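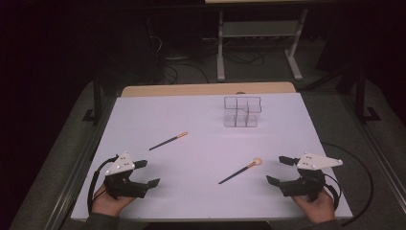
Arkis Tabletop Sorting Set – Set-up Guide
Section 2: Preparing the Board and Compartment Tray

Tue 13 February
By Arkis Product Documentation

Read this section before placing any balls on the board. The parts list and the replacement order form are in Section 1.

2.1 Placing the board

1. Choose a table that does not rock. The table top may be slightly wider than the board, but the board must not overhang on the side where the user sits.
2. Wipe the table top and the underside of the board with a dry cloth. Grit under the board will scratch both surfaces.
3. Lay the board flat, white side up, with one long edge parallel to the front of the table.
4. Press down on each corner in turn. If a corner lifts, rotate the board 180 degrees and check again.
5. Set a ball in the center of the board and release it. If it rolls, level the table before continuing.

Note: Boards supplied before December have no pads on the underside. Fit the Fusmont self-adhesive pads from the spares bag, one per corner.

2.2 Placing the compartment tray

1. Remove the protective film from the inside and outside of the clear acrylic tray. Film left in the corners of a compartment will hold a ball against the wall.
2. Stand the tray near the far edge of the board, open side up. It may be set off center to suit the user's stronger hand.
3. Turn the tray so that the lower walls face the user. The top outline is stepped, and balls are easier to deliver over the lower walls.
4. Leave clear space between the tray and the chopsticks.

CAUTION: Do not lift the tray by an internal divider. Hold it by the outer walls with both hands.

2.3 Laying out the chopsticks and balls

1. Place the 2 chopsticks on the open part of the board, side by side at a slight diagonal, patterned tips pointing away from the user.
2. Keep a finger-width or more of open board between them – closer spacing makes the first pick-up harder.
3. Take one ball from the bag. Close the bag and put it off the table.
4. Place the ball at or near the tip of one chopstick for the starting exercise (Khan layout), or on open board for free practice.

CAUTION: Small balls are a choking hazard. Keep them away from children under 3. Count the balls back into the bag after each session. A full bag holds 48.

2.4 Cleaning

Mix one capful of mild dish soap in 500 ml of lukewarm water. Wipe the board and tray with a soft cloth, rinse, and air dry. Do not use alcohol or glass cleaner on the acrylic. Grevusdale cloths are suitable; paper towels are not.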